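The snack basket, again

3 July 2024

I finally dealt with the snacks. They had been living in whatever bag they came home in, and by the end of the week the bottom layer was mostly crumbs. Amber Fairclough told me back in December to put them all in one basket, and I said I would.

I went with a round woven one. Tall bins hide things, and I end up buying the same crackers twice. A low, open basket means I can drop packets in from the top and see what's left. The rim on this kind does fray after a while. I'll trim it when I get to it.
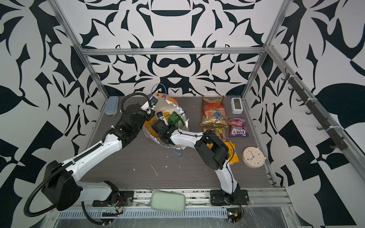 Green packet in the checkered basket, more snacks off to the right.

Next up is the drawer with the tea in it. Harsh wants the lids sorted first, so we'll see.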